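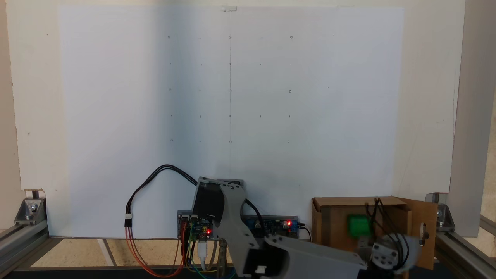 Clevine kit at the bench, grid sheet behind it, green cube in the box.

Bench notes > Kits on trial > Clevine arm

Apr 7, 2021

OK, second proper session with the Clevine, and I'm a lot happier with it than I was after the first one. For anyone picking this up cold: Nivico sell it as a desktop arm kit with printed parts, servos, electronics and a gripper, all in one carton, and Morstead want our opinion before they order a set for the training room. I've got it on loan until the return slip runs out, so I'm trying to be fair and a bit mean at the same time.

Assembly first, while I still remember it. The printed parts are good! Light gray, clean holes, and the screws went in without me having to chase anything with a drill. The manual is a different story. The wrist page shows the bracket from behind and the text talks about it from the front, so I put it on backwards, took it off, put it on backwards again (yes), and then gave up and followed the exploded drawing at the back. If we end up recommending this kit I want that page redone.

Power-up was painless. Plug in, lights on, run the little setup tool, and it finds the servos by itself. It missed the wrist the first time and got it on the second scan. I didn't change anything between the two, so I'd like to see that again before I blame the cable.

Then the part I was looking forward to, which is the cube. I penciled a grid on a big sheet so I could say where things were meant to go instead of "left a bit", and I'm using the green one with the dots on it as the test piece. It's an easy color to spot and it has rounded edges, so it punishes a sloppy grip.

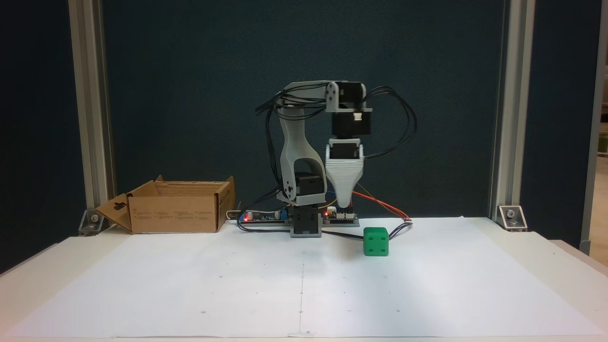
The routine I settled on was hover, check, lower, close, lift, over to the box, open. I ran it 86 times with the cube set down on different marks, and the arm got it into the box on all but 13. Most of those misses came from the far corners, where the elbow is nearly straight and you can watch the whole thing sag as it reaches. Close in, it's lovely. I did start nudging the cube straight with my finger between runs and had to tell myself to stop, so the first batch is probably a little kind to the kit.

The gripper itself I like more than I expected to. The fingers taper and the ribbing gives you something to line up against by eye. What I don't like is how it closes: one speed, and brisk. On the cube it doesn't matter. On anything light it's going to push the thing away before it has hold of it. Krajewska's people sent a note in November saying the same about the older version, and I'd hoped it had been sorted.

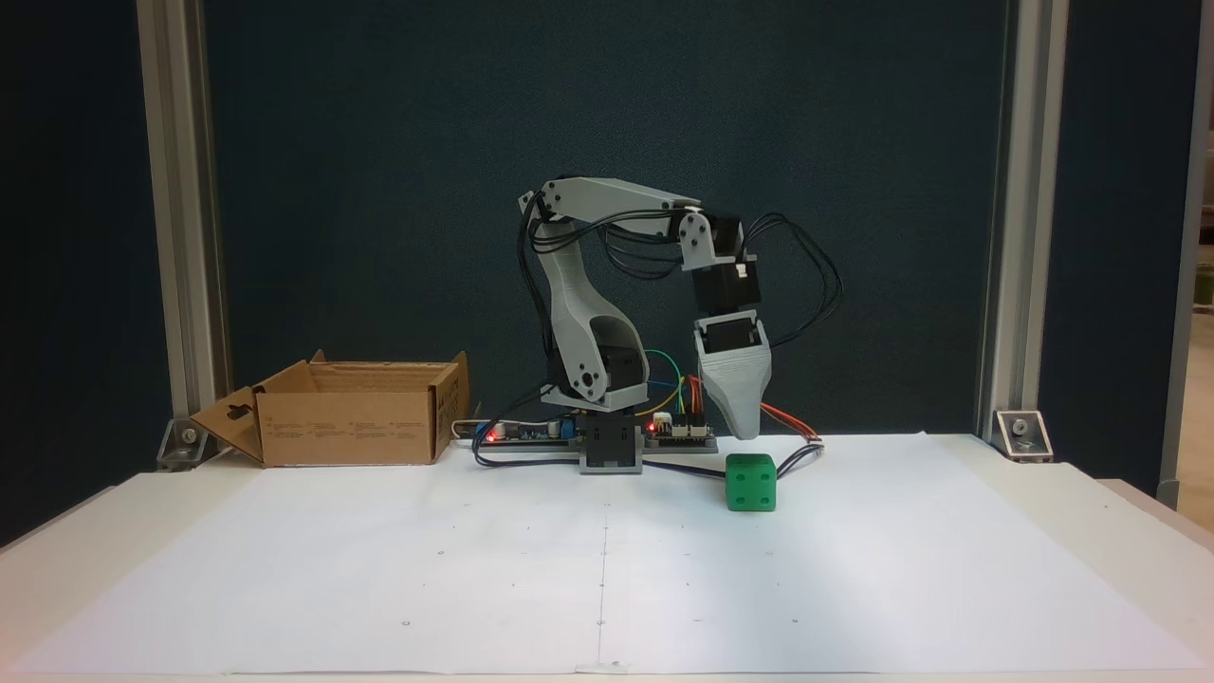 Cables, or my one real complaint

They're just too long. I know why a kit maker does it, one length for every joint and everybody's mounting, but you end up with big black loops around the wrist, and on wide swings they brush whatever is standing nearby. There are no clips in the carton. I'd want a bag of them in there, and a page on routing with actual pictures. Meanwhile I'm using ties, loosely, and checking them before each batch.

Heat next. After a long batch I put my hand on the shoulder servo and took it off again pretty quickly. I let the arm sit for almost 16 minutes before I was happy to carry on. For a class that's a nuisance – they'd be mid-lesson and waiting. Question for Nivico: is there a duty figure anywhere? I couldn't find one in the paperwork.
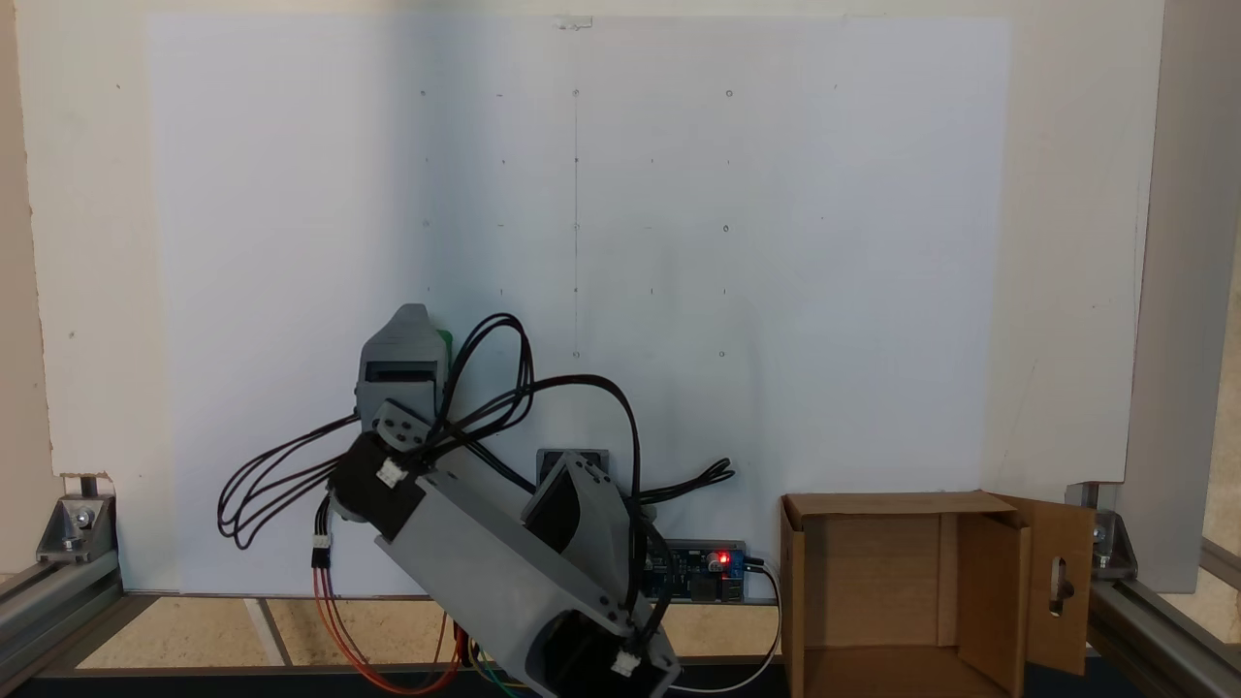 Arm and cable loops in front of the grid sheet, box standing open on the right.

Still to do before I write to Morstead:

- repeat the far corners with the elbow offset changed by 2 degrees
- try a foam block and something slippery
- unplug and rescan the wrist until it either fails again or convinces me
- ask about spare gripper fingers, price and how long they take
- weigh the carton for the return shipping

Leaning toward a yes with conditions. The conditions are cables and the wrist page, and I'd like the closing speed to be adjustable, even if it's only a number in a settings file. Grid sheet stays up, please don't draw on it.

We use cookies to remember your notebook settings. Accept / Manage choices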